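The Plavel arm isn't supposed to close with a hand on the table. On run 378 it did. Comfort Agbeko got a pinched knuckle, no break, and the whole Agyeman bench went quiet.
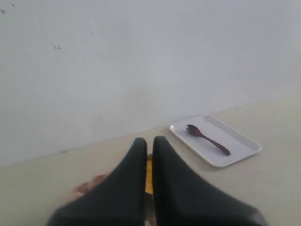
Gripper with a yellow piece between its fingers, tray and spoon to the right.

The cause? A stale force limit. Set for soft toys, never reset - so the stop came 4 seconds late. Four! Kofi Korletey found it in the log before lunch.

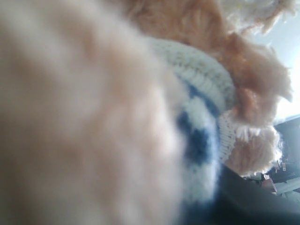 Plush and knits hide a bad limit becuase they give. Fingers don't. Korletey wants the limit wiped at every changeover. Agbeko wants a bigger red button, and her colour is still red.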